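Desk lamp with power strip base

A desk lamp with power strip base, also called an outlet lamp or socket lamp, is a table lamp whose foot also serves as a multiple-outlet power strip. One supply cord feeds both the light source and the outlets. The type is used on desks, hobby tables and nightstands where wall outlets are hard to reach.

Construction

The base houses the outlets, the internal wiring and, in most models, the lamp driver. It is made wider than the base of an ordinary desk lamp so that plugs can be inserted in the top face without blocking one another. Oval and rectangular outlines are the most common. The cord normally leaves at the rear.

An arm rises from the base and carries the lamp head. On fixed models the arm is molded in one piece with the base. On adjustable models it turns on a hinge at the foot, at the head, or at both. Tubular heads spread light along their length and are preferred for reading and drawing. Disk and cone heads give a smaller, brighter area.

Outlet layout

Outlets are set in a single row or in pairs. A paired layout shortens the base but leaves less room for large plug-in adapters, which may cover a neighboring outlet. Some makers turn the outlets at an angle to the long axis for this reason. The Ollwood pattern, named after the workshop of Roland Treloar, places the arm between two pairs of outlets. The later Fairclough pattern moves the arm to one end.

Stability

The weight of the head acts at a distance from the foot, and a plug being pulled out applies an upward force to the base. Makers add a steel plate or rubber feet to counter both effects. In bench tests described by Chelsea Naylor, a Flako lamp was put through 1000 plug insertions and removals, and the position of the base was checked after every 50. The base moved mainly when the head was turned past its front edge.

Electrical load

The rating marked on the base applies to all outlets together. Heaters, kettles and other high-draw appliances are not suitable loads. The lamp switch on most models controls only the light, so the outlets remain live when the lamp is off. A separate outlet switch is fitted on some Zodix models.

Placement and care

The base should stand on a flat, dry surface with the cord led off the back edge of the table. Before cleaning, the cord is unplugged from the wall and the base wiped with a dry cloth. Liquid cleaners should be kept away from the outlet openings.

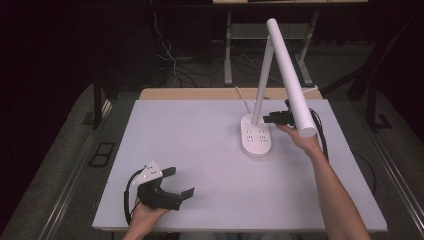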